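# Notes, handmade toys talk, Stonholm library, 2pm

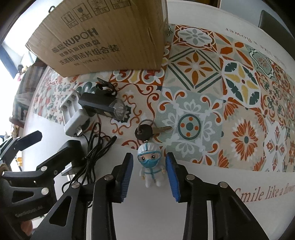 Start w/ hello, thank Annatjie Ndlovu for the room and the tea. Then straight in: why I make toys for my own kids and what I'd tell you before you try. Ask who here sews (hands up), who knits, who gave up knitting. Wait for laugh. Then the point about faces. Children read a face first, everything else second. Look at the little keyring person, white suit with the hood up, goggles, mask, and still you go to those big dark cartoon eyes. So do the eyes early, before you've fallen in love with the rest of it and can't bear to unpick.

**Materials**

- wool: old jumpers. Felt them in a hot wash, cut after. Edges don't fray
- cotton: pillowcases best, sheets go thin in the middle
- stuffing. Wool again if you can get it. I buy mine from Chauke, they do a small bag, don't get the big one first time
- NO buttons for under threes. Say this twice. Embroider instead

Pass round the rabbit. Pass round the bad rabbit as well (one ear on backwards, daughter won't let me fix it).

**The money bit**

Someone always asks. First doll cost me £2 in thread, everything else was out of the airing cupboard. The one I nearly bought was £80 before postage. Don't go on about it, people buy what they buy and I've bought plenty of plastic myself. Pirate ship story if time.

**Asking for help**

Can't knit. Never could. Swapped two evenings of babysitting for a cardigan in doll size, best deal I ever made. If you've got a friend with needles, feed her and bring the wool. Be clear about size!! Take the doll with you. My first cardigan would of fitted the cat.

**Pattern**

Histitz pattern, the simple one, page 94 in the fat book (hold up book). Body is one piece folded over. Legs seperate. Leave the gap at the side, not the top of the head, or you'll see the lumpy closing stitch for ever. Cut hair wool longer than you think. Trim after.

Stuff the neck hard. Harder than that. Floppy neck by bedtime otherwise.

**When they don't like it**

It happens. Middle one ignored hers for weeks then it turned up in the bath. Don't ask "do you love it", leave it on a chair and go and put the kettle on. Let them name it. Ours is Jeltomura, no idea, she won't explain and I've stopped asking.

Washing: cool, in a pillowcase, dry flat. Not on the radiator. Wool stuffing takes ages.

Questions. Scrap bag is under the table, take what you want, needles to come back to me please. Chairs stacked by 4.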